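Wednesday, play kitchen bench, December

Started at 8 with the big bin from the back shelf, the one Montri labeled KITCHEN MISC in the spring and then kept feeding. I'd been putting it off for weeks and ended up having a great time. There is so much good stuff in there!

Plan for today: get everything out, wipe it, decide what goes in the Gaston set (the lending kit for the under-sixes) and what goes back to Kaewkla for their shop corner. Montri Phuthong wants the Gaston list by the end of the week so he can cut the dividers for the crate.

Washing went fast. Warm water and a drop of dish soap for the hard plastic, damp cloth only for anything with a sticker or a printed label. I forgot that rule last time and lost the front of a very nice cereal box, so it's now written on tape above the sink. The old toothbrush is the best tool in the room for small holes. Needs replacing though, bristles are going flat.

Crate is the Boltel, size 461, with the lid that clips on both sides. I tried the Vunska one first and it's lovely, lighter and easier to carry, but the corners are so rounded that you lose a surprising amount of room along the bottom. Keeping the Vunska for dress-up clothes, which don't care about corners.

Packing trials:

First go, biggest things at the bottom and the food on top. Looks tidy, closes fine, and then a kid has to dig through the whole lot to reach a pot. Not great.

Second go, crate on its side like a cupboard. Fun for five minutes. Everything rolled out when I lifted it.

Third go, pots stood along one side, flat things on edge next to them, food in a drawstring bag that drops into the space left over. I love this one. The lid closes without leaning on it and the bag comes out in one grab. Montri's dividers would go either side of the flat things.

One thing I keep coming back to is mixing real-looking cookware with toy food. The kids in the Tuesday group last month used the pots far more than any of the little pretend pans, and they stirred everything. Fruit, blocks, somebody's glove. A pot with some size to it invites a proper long stir with both hands, and the toy food gives them something to put in. So both kinds stay in.

Laid out a working selection on the white table after lunch to see how it sits together before I commit to the list.

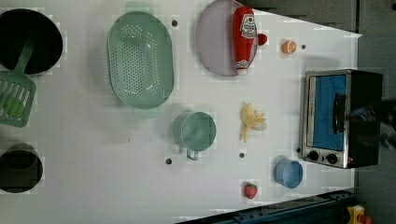
The banana is my favorite of the whole bin. A banana with its peel coming away is a snack and a little story at the same time, and it's the first thing I'd reach for if I were four. Definitely in. Ketchup bottle in as well, it goes with everything and they all know what to do with it. The green colander is a keeper too: it can be a sieve, a boat, a hat, and the holes are good for threading string through if we ever do the lacing activity again.

Not sure yet about the toaster oven. It's a big thing for a lending crate and would have to travel separately, so for now it's down as "stays here, use on open days." Want Montri's opinion on that.

Citrus half: would like more fruit in the same size so there's something to sort. Ask Kaewkla whether they have any loose pieces left over. Same with plates, 2 more would make a table setting possible.

Also found at the bottom of the bin, a cookbook for children from 1961 with a whole chapter on gelatin. Completely useless for the kit and I'm keeping it on my desk. Page on "salads" must be seen.

To do:
New toothbrush for the sink.
Measure the third packing for the dividers, inside of crate, lid on.
Second drawstring bag, a bit wider at the neck.
Type up the Gaston list and leave a copy in Montri's tray.
Relabel the bin. KITCHEN MISC has to go.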